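Telter Chore Evaluation Kit
Set-up Guide, Issue 2, May 10, 2024
Section 3: Tabletop clearing in simulation

3.1 Scope

This section covers set-up and scoring of the tabletop clearing chore in the Eder simulator. It applies to a single arm with a two-finger parallel gripper. Folding, wiping and pouring are covered separately and must not be scored with the sheet in this section.

The clearing chore asks whether a machine can pick up ordinary things left on a table and put each one in a named spot. People do this without thinking much about it. Current control policies do it some of the time, and results depend heavily on the shape of the object. Treat a score from this section as a measure of one chore under one set of conditions.

3.2 Before you start

1. Install Eder on the workstation and confirm that the licence file is in the Grunard folder.
2. Open the Tillomthorpe scene library. Select the Clearing group.
3. Set the arm to its home pose. Check that both fingers open and close through their full travel.
4. Load the wrist view and confirm that both fingertips are visible.
5. Set the trial count to 38. Do not change this value between policies you intend to compare.

Note: If the wrist view is black after loading, close the scene and reopen it. Restarting the workstation is not required.

CAUTION: Do not connect a physical arm while a simulated trial is running. Eder sends joint commands to any controller it finds on the network.

3.3 Handling flat items

Flat items such as cards, photographs and envelopes are the hardest class in the Clearing group. A card offers very little height for the fingers to close on, and a small error in approach puts the fingertips into the table. Bulky items are more forgiving of height errors but may roll when touched.

1. Select a flat item as the target. Leave the other objects where the scene places them.
2. Enter the instruction in plain words, naming the item and its destination.
3. Start the trial. Keep the wrist view open until the arm stops.
4. Check the position of the card between the fingers. A card lying across the gap at a steep angle is not to be scored as a grasp on the wrist view alone. Confirm with the contact log. 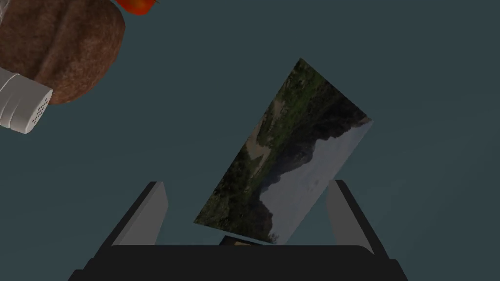

Can a robot be trusted to tidy a kitchen table on its own?

For a short list of known items, with a person nearby to step in, it may be good enough to be useful. Unattended tidying is a different matter. A policy that clears most objects will still drop or shove a few, and on a real table one of those could be a full glass. Run the complete trial set and read the failure notes before making that decision.

3.4 Scoring a trial

Each trial is given one of the following marks.

2: The target is at rest in its destination and the fingers have released it.
1: The target was lifted clear of the table but did not reach its destination.
0: The target was not lifted, or a different object was moved to the destination.

Deduct nothing for slow movement. Record the time in its own column. If the arm bumps a neighbouring object, write "contact" in the notes and leave the mark unchanged.

Note: A card that is dragged to the table edge and then pinched counts as lifted. A card that is dragged the whole way to the destination does not.

3.5 Repeating on hardware

Simulated scores for flat items do not carry over well to a physical table. Friction between paper and a tabletop varies with humidity and finish, and simulated cards do not bend unless the soft-body option is on.

1. Shut down Eder and disconnect the workstation from the simulation network.
2. Set the grip force to its lowest value.
3. Run 3 trials with the guard in place and a hand on the stop button.
4. If all of these finish without a fault, run the full set at normal speed.
5. Enter the results on a new sheet. Do not add them to the simulated totals.

CAUTION: Keep glassware, knives and hot liquids off the table during hardware trials. The guard does not stop splashes or fragments.

3.6 Faults

Arm halts above the target: The approach height is set too high for a flat item. Lower it one step and repeat the trial.

Fingers close on nothing: Recalibrate the wrist view, then check that the target name in the instruction matches the scene list.

Contact log is empty: Logging was switched off when the scene loaded. Turn it on in the Grunard settings and discard the trial.

Continue to Section 4 for drawer and cupboard chores.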